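Mare failing to hold a pregnancy to the sale, and what "black type" the foal page can carry

Bloodstock Help > Breeding and Sales > Catalog pages and registration

Posted by Gisela Bustos
April 13, 2023

I have a homebred mare, now nine, by a sire that was fashionable when she was conceived and is not now. She won twice at a mile and ran third in a stakes race at Drondudberg as a three-year-old. That race was a listed event in the year she ran in it. It was downgraded the following season and is now an ordinary handicap with a name.

Her first foal is a yearling colt and I intend to put him through the Sombatkul sale. I have drafted the pedigree page myself, as I would like to know what it will say before I pay the entry fee. I have the following points I cannot settle.

First, whether the mare keeps her black type for the third, given that the race has since lost its status. One person at the barn says the status is read as of the date of the race. Another says the page is rebuilt from the current race list each time it is printed.

Second, whether her bare year has to be shown. She was covered in 2021, scanned in foal, and was empty at the fall check. She was covered again last February and is due shortly. I would sooner leave the 2021 line off, as it makes her look like a problem mare and the vet found nothing wrong with her.

Third, the second dam has a half-brother who was placed in a Group race in another country. He is the best horse on the page by some distance. Can he go under the second dam, or does he have to sit under the third?

The fee is 3000 and is not refundable after the form is lodged, so I want to be sure the page is worth it. My other option is to keep the colt, break him here and sell him as a tried horse. I have the paddocks but not much appetite for another winter of feed bills.

For completeness, the colt is a plain bay, correct in front, slightly long in the hind pastern. X-rays not done yet.

Wiroj Sukprasert

Taking your points in order.

Race status. Black type is fixed by the grade of the race on the day it was run. A later downgrade does not remove it and a later upgrade does not grant it. Your mare's third is printed as a stakes placing, in lower-case bold, for as long as anyone prints a page with her on it. Check two things before relying on this. The first is that the race was in the part of the international cataloging list that the sale company accepts for bold type. Some races are listed at home and are not accepted elsewhere. The second is that she finished third in the final result. If there was a later disqualification or a promotion, the amended result governs, and the page will be built from that.

Capitals and lower case are often mixed up in home drafts. A stakes winner is in bold capitals. A stakes-placed horse is in bold upper and lower case. If you have typed your mare's name in full bold capitals, you have described her as a stakes winner, and the cataloging office will change it.

Bare year. Most sale companies print the full produce record of the first dam when the lot is offered, and the conditions of sale generally treat it as part of the description. The wording will be something close to "2022, no return" or "barren", depending on what you filed with the stud book. You do not draft this line. It is drawn from the mare return. If the return says she was covered and produced nothing, that is what appears. If the mare return was never filed, file it now, since an unexplained gap reads worse to a buyer's agent than the word barren does.

One bare year in a mare of nine is not a mark against a yearling. It would matter more if you were selling the mare. People looking at the colt will look at the colt.

The half-brother. He is out of the third dam, so he goes under the third dam. There is no discretion in this. A half-brother to the second dam has the third dam as his mother and is listed with her produce. You can reasonably keep the third dam on the page for his sake. Where space is short, the office cuts weak lines before strong ones, and a Group placing will normally survive the cut. If the second dam has a number of unplaced foals, these will usually be folded into a single line to make room.

On the entry fee, read the withdrawal terms again. In many sales there are two stages, entry and acceptance, and the larger part is due at acceptance. You may be able to submit the entry, have the pedigree assessed, and decide once you know which session he has been placed in. A colt in the last session of a large sale is a different proposition from the same colt in the middle of it. Ask for the number of lots cataloged last year and where the cut between sessions fell. If he would be lot 944 on the final afternoon, the good page is doing very little for him.

X-rays should be done before acceptance and not after. If there is a chip or a cyst, you would like to know while you still have a choice. Lodge them in the repository within the window stated. Late films are commonly refused.

Elba Echeverría

Don't bother with the sale, keep him. We took one to Sombatkul with a better page than that and brought him home again. Two people looked at him. Transport both ways, stall hire, and three nights in a motel. He won for us later on, so no complaints in the end, but the sale was money thrown away.

Long hind pasterns do not worry me. Offset knees do.

Prasert Onsri

Wiroj's answer is correct on black type. I would add some detail on the produce record and on preparation, since the cost of preparation tends to be larger than the entry fee and was not mentioned.

The mare's line will state the cover she is currently carrying if she is still in foal when the catalog closes, or the foal if she has produced it. If she foals in the next few weeks, notify the stud book at once. A page that ends with a healthy foal on the ground at nine years old puts the bare year behind her, and you will have it in print. I have seen owners leave the notification until the deadline and have the catalog printed with the covering sire only. The announcer can read an update from the stand, but most of the bidding has been decided by then.

The name of the sire she is carrying to also matters a little. If he is a recognized horse, a buyer will count it as evidence that you are supporting the family.

For the preparation, work backward from the sale date. Allow 12 weeks at the least. The colt should be walking in hand daily for the first part of this, starting with short sessions and building up. Lunging should be kept light in a yearling with long pasterns behind, and always on a level surface. Have the farrier look at him at the start and on a regular cycle after that. The last trim should not be done in the week of the sale. If he is sore from a close trim on the inspection days, you have lost the sale over a few millimeters of hoof.

Teach him to stand on the left side, open, with the near fore forward. Then teach him the other side. Buyers will ask for both, and will ask him to walk away and back in a straight line many times over. He should be handled by strangers before he goes.

Feed is where home preparations usually go wrong. The aim is condition and muscle over the topline. A fat yearling puts more load on the joints and shows up the hind pastern you are already concerned about. Weigh him every two weeks and write it down. If there is no scale, a tape is acceptable provided the same person uses it each time. We run Irnel on the barn computer for this, which plots weight against age, though a ruled notebook does the same job.

If you use an agent, settle the commission in writing before the colt leaves your property. Ask whether it is charged on the hammer price or on the reserve if he is bought back. The second arrangement is common enough and comes as a surprise. Ultitz Bloodstock publish their terms on one sheet and I would ask any other agent for the same.

The reserve should be set on the morning he sells, after you have seen how many times he was pulled out and how many people went to his films in the repository. A high number of inspections with no repository visits means people liked the look of the page and did not like the colt.
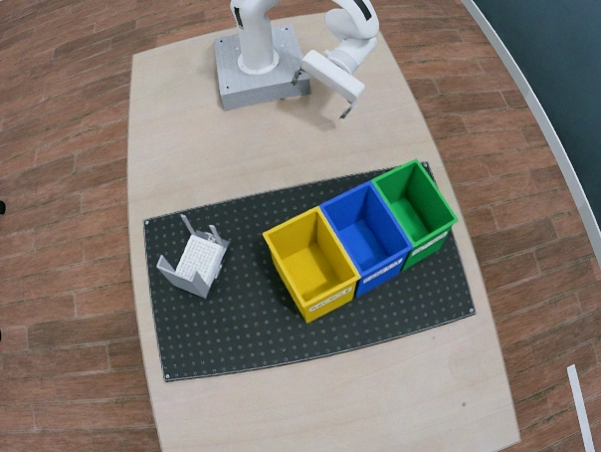

Rungnapa Ongart wrote that the reserve has to be lodged in writing with the sale office well before the lot enters the ring, and that at Sombatkul a verbal instruction to the auctioneer is not accepted. She also pointed out that the vendor is liable for the buy-back commission if the form is left blank, and asked whether the colt's microchip had been checked against his passport.

The microchip is a fair point. Have it read before he travels. If the number does not match, the colt will not be admitted to the grounds, and a correction from the stud book takes nearly 3 weeks.

On the choice between selling now and selling as a tried horse, I would decide it on the films. Clean films and a stakes-placed dam will make him a reasonable middle-session colt. If there is something on them that needs surgery, do the surgery, turn him out, and sell him later on what he can do.

Gisela Bustos

Thank you. I had the half-brother in the wrong place and the mare in full capitals. Both now corrected. The mare return for the bare year was filed, I found the receipt.

X-rays are booked. Entry form will go in without the acceptance part, as Wiroj suggests. The passport is with the stud book for the name of the breeder to be amended, so the microchip will have to be read when it comes back.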